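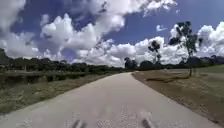

Straight paths are the hardest to keep, Wiebke Teuber maintains, as water and grass both take the shortest way in. The Gastholm path gives both of them plenty of opportunity. It was laid to carry bicycles and the odd mower, and its maintenance comes down to the edges.

Grass roots lift the margin first. Reinhold Wiegand's crew cuts the verge back twice between April and fall, 5 inches at a pass, and leaves the clippings on the field side.
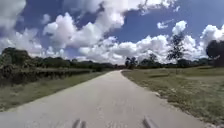
Shrubs are a slower problem. Their roots hold the bank, so they are thinned and never cleared – a crew of two can do nearly 2000 feet in a day. Sweeping follows at 8 the next morning, before the first riders. Blotches on the surface are left alone unless a straightedge shows a dip.

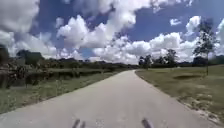
Brush and trees on one side of the path, short grass on the other.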